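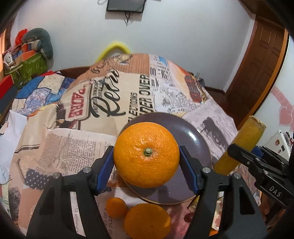
Last changed: 16th July

The Brerkilstead Steward's Letters
Edited by Darius Ķēniņš
Bastos, hardback, 200 pages

This is a full transcription of the letters sent by the steward at Brerkilstead to his employer in London during the middle years of the eighteenth century. The family spent most of the year in town, so almost everything that happened on the estate had to be written down and posted. The replies have not survived, apart from two short notes folded into a rent book.

The letters deal mainly with rents, repairs, boundary disputes and the price of malt. There is a long quarrel over a mill leat which runs through the first half of the book, and a shorter one about who should pay for the vestry roof. The steward had little schooling and spelled by ear. His spelling is kept as it stands, with a note where the meaning is in doubt.

Historians of the county have quoted from the Letters before, usually from a Victorian copy that left out anything to do with money or illness. The present text was made from the originals. It restores the accounts of the smallpox winter and the whole of the correspondence with the tenants at Zastside, who refused to pay for 14 months and in the end were let off half of what they owed.

What the book contains

Introduction, covering the house, the family and the running of the estate
The letters in date order, numbered
The two surviving replies
Two maps redrawn from the estate survey, one of the home farm and one of the Zastside holdings
A list of tenants, with their rents where known
Glossary of local and farming words
Index of people and places

Footnotes are printed on the page they belong to. References to the manuscripts give the bundle and sheet number, so that readers can order up the same paper for themselves.
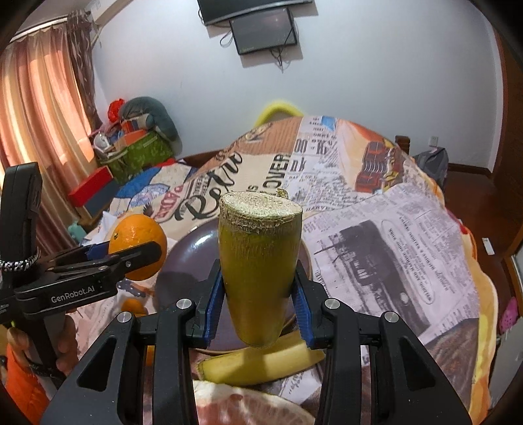

Binding and paper

Sewn in sections and bound in dark green cloth, with the title blocked on the spine. The maps are bound in at the back and fold out to the left. There is no dust jacket. The paper is cream and takes pencil well.

Three hundred copies have been printed – the same number as for the Sekbridge Vestry Minutes, which is now out of print. We do not plan a paperback.

Ordering and delivery

Orders are packed at Sekbridge and sent by second-class parcel post. Please allow up to 14 days. Overseas parcels take longer, and any customs charge is paid by the buyer. Libraries may order on invoice.

Damaged copies will be replaced if you write to us within a month. Keep the wrapping until we have replied.

Corrections

Two slips were found after printing in June. On page 61 the date of the lease should read 1752, and in the index the entry for "Tithe barn" should point to page 118. A printed slip is now put in with each copy. If you bought yours before this was done, write with your address and one will be posted to you.

Also from Bastos

Sekbridge Vestry Minutes (out of print)
A Zastside Rental, with facsimile – in preparation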